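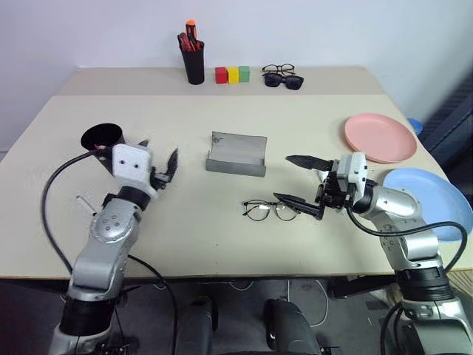 Small second desk in the spare room – how do I stop it filling up with bits and pieces?

Posted by Gumine, June 13, 2023

Hello all, first time asking something on here although I've been reading for ages (and have fixed two dripping taps thanks to you lot, so thank you!). We have a smallish spare room which is slowly becoming a place for letters, mending, bills and whatever the children are in the middle of. I have a plain table against the wall, and I'd like to keep it clear enough that anyone can sit down and get on with something without spending ten minutes moving things first.

I do tidy it. I tidy it properly, with a cloth and everything, and within 4 days it's covered again. Post, batteries, a screwdriver, odd buttons, spare glasses, library books. I don't want to spend a lot and I'd prefer not to drill into the wall, as we rent and the landlord is particular about holes. The room is 225 cm across at the window end, so there isn't space for a big cupboard either. Lovely as they are, I don't need to be told to throw everything away – most of it does get used, only never when I'm looking for it.

Would a shelf along the back help, or does that simply give the clutter a second storey? And how do other people deal with post? Any advice very welcome, and sorry for going on.

Sakovetti

We had much the same trouble in our old flat, so you have my sympathy. My feeling is that a raised strip along the back is worth having, so long as you decide before you start what is going to live on it. Ours holds one pot for pens and small tools, a place for reading glasses and very little else. Anything that turns up there without an invitation gets moved the same evening, and after a fortnight or so the whole household had got the idea, even my husband.

You needn't drill anything. A length of board resting on two low blocks will do it, and if you put a few felt pads underneath it won't scratch the table. Measure the table first (I didn't, and had to go back to the shop with a board sticking out of the car window). Keep it narrow. Once a shelf is deep enough to put things behind other things, you've lost.

For post, I gave up on trays. A tray only gets taller. What works for us is a single large envelope pinned inside the cupboard door in the kitchen, well away from the desk. When it's full, I make a pot of tea and go through the lot. Bills get paid there and then, and school letters go straight into the diary. It takes half an hour at most, and I rather enjoy it now, with the radio on.

The mending I would move out of the room altogether. A bag on the back of a door is plenty, and you can carry it to wherever the comfortable chair is. Batteries want a lidded box, with the flat ones kept apart until you're next passing the recycling point.

One more thing, and then I'll stop – have a good look at it again in September when school starts. That's when all the new paper comes in, and if there's no home for it ready and waiting it will go on your table, I promise you.

Zeleke

get a drawer unit on wheels and put it under the table. job done. mine was second hand and has 7 drawers, which is too many, the bottom two are full of cables and I couldn't tell you what any of them are for

Gumine

Thank you both so much! I've found an offcut of board in the shed that looks hopeful, so I shall be out there with the sandpaper this weekend if the rain holds off. I like the envelope idea very much and have already put one up. Zeleke, I did look at drawers on wheels, but there's a radiator pipe running along the skirting just where they'd need to go. I might try a single shallow drawer that clamps under the tabletop instead. Has anyone used one of those on a fairly thin top? I'm a bit nervous about the clamps marking it.

Sakovetti

I haven't, but a scrap of cork tile between the clamp and the wood should save the surface. Do it up by hand and go gently!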